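How do I get a speaking slot as a regular person at a UN human rights session?

Posted by Catriona Purves

Hi all, hoping someone who's been through this can help. I'm part of a small group that writes letters for people jailed after protests abroad, and we've got it into our heads that one of us should go to Geneva and say something at the Human Rights Council. I've watched a bunch of the sessions online and there are always people from little groups I've never heard of reading off a sheet of paper at top speed (I think the one I saw got cut off mid-word!). So clearly it can be done. But the website sends me in circles. Do we sign up ourselves? Is there a fee? We're 20 people and our bank account has 762 dollars in it, so a week in a Swiss hotel is going to hurt. The next session we'd want starts in February.

Santosh Nautiyal

I did this a while back with a group called Trelel, so I can tell you how it went for us. You can't sign up as a private person. The groups you see at the microphone have what's called consultative status with the UN's Economic and Social Council, and getting it takes ages, as in years for some people. We didn't have it and we still don't. What we did was write to a bigger group that did have it, Tikkanen, and ask if they'd put one of us on their list. They said sure, as long as they could read the statement first, and they changed a couple of lines (they took out my best insult, sadly). 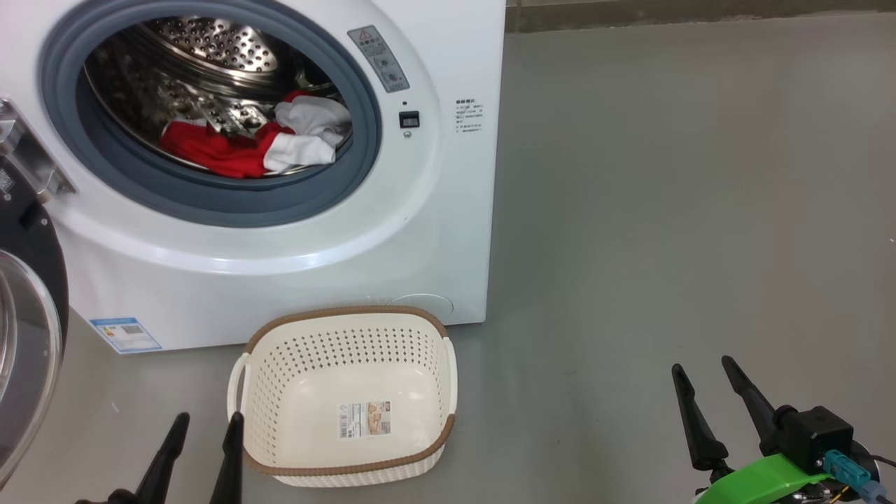
Does the speaker have to be a citizen of the country they're talking about?

Anyone the accredited group names can speak, whatever passport they carry. Our speaker was born in Ohio and talked about a place she'd visited once. What they do care about is that you stick to the agenda item you signed up for, so pick that with your host group before you write a word.

On money, the UN didn't charge us anything for the badge. The room was the painful part. We stayed across the border in France and took the bus in, and it still came to 600 dollars for the one person. Also keep the statement short! Ours was 200 words and she finished with a few seconds left, which felt great. And ask about video statements, they've allowed those at some sessions and then you can skip the trip altogether.

Dukberg

don't bother, the diplomats are all on their phones. write to your senator

Bruno

Kind of agree with Dukberg about the phones, but the speech gets recorded and that's the useful bit. We sent the clip to a local paper back home and they ran a story on it, after ignoring our emails all winter. One thing to add to what Santosh said: start asking host groups early, their lists fill up fast.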